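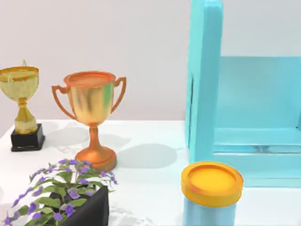

What can a visitor learn about a robot from a demonstration run in simulation?

A fair amount about how the arm is meant to move, and much less about how it would behave on a real table. A simulator shows what its builders chose to put in it. Friction, worn parts and bad lighting are there only if someone added them.

Open Day at the Endex Lab, Kengate: Visit Report

Our class went to the Endex open day on a Wednesday in March. There were 12 of us, and we were given a morning slot in room 405. The assignment was to watch one demonstration, write down what was claimed, and say which claims we could check for ourselves. I chose the Dendska project, which trains robot arms to handle tabletop objects.

I expected to see a machine. The Dendska demonstration ran entirely on screen, and the handout did not mention this until the second page. The presenter said simulation is cheaper and safer than hardware, which I accept. I would still have liked to read it on page one. 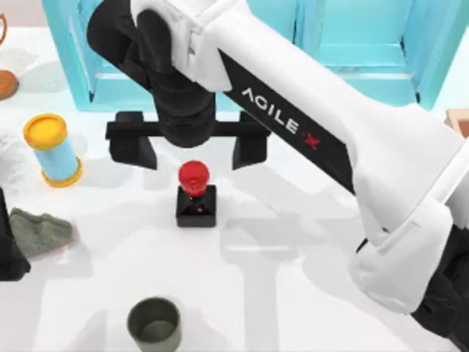

I. Panagiotou

What was claimed

The handout made one large claim: the control program had been trained on 2572 recorded runs and could now cope with "everyday clutter." The virtual table did have clutter on it – a cup, a crumpled cloth, a container with a yellow lid – but I would not call it everyday. The things stood well apart on a clean white top, and my own desk has never looked like that.

The part of the task I followed most closely was the approach to a red-capped object on a black base. The arm has to bring its open gripper down over it without bumping the neighbors. From the visitors' chairs the motion looked smooth. Smooth motion is easy to get in a simulator, so I gave it little weight in my notes.

I asked how often the approach fails. The answer was "rarely." I asked if there was a number, and was told it would be in a later report. Another student asked whether the objects were moved between runs, and the answer was that they were moved "a bit." I wrote both answers down as unchecked.

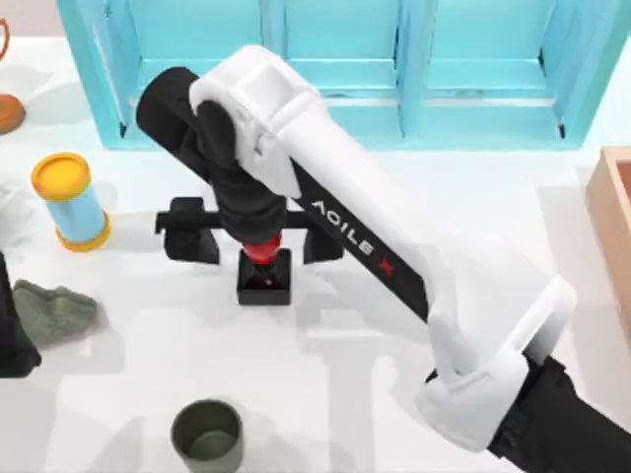 Simulated arm over the table, gripper open, with the shelving unit behind.

What I could check

Very little. I could see that the gripper had two jaws and that its fingers were far enough apart to fit over a small object. I could see shadows, and the presenter spent some time on how well they were drawn. Good shadows matter if the program works from camera views, but they say nothing about grip.

I could not check force, weight or slip. When I asked what the red-capped object was supposed to weigh, the presenter had to look it up and then moved on to the next group's question. I don't blame the presenter, who was handling a full room, but the weight belonged on the handout.

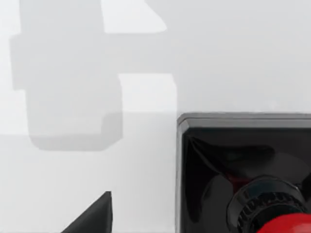

Does good performance in simulation carry over to a real robot?

Sometimes, and it depends on how closely the simulator matches the real arm and the real objects. The usual way to find out is to run the same task on hardware and report both results side by side.

Dendska had no hardware results to show on the day. My view is that the project may well work, and that the open day gave us no good grounds to say so. If our class goes again, I suggest sending questions ahead of time and asking for three things in writing: the failure rate, how far the objects move between runs, and any tests on a physical arm. I have left the "performance" section of the class form blank for now.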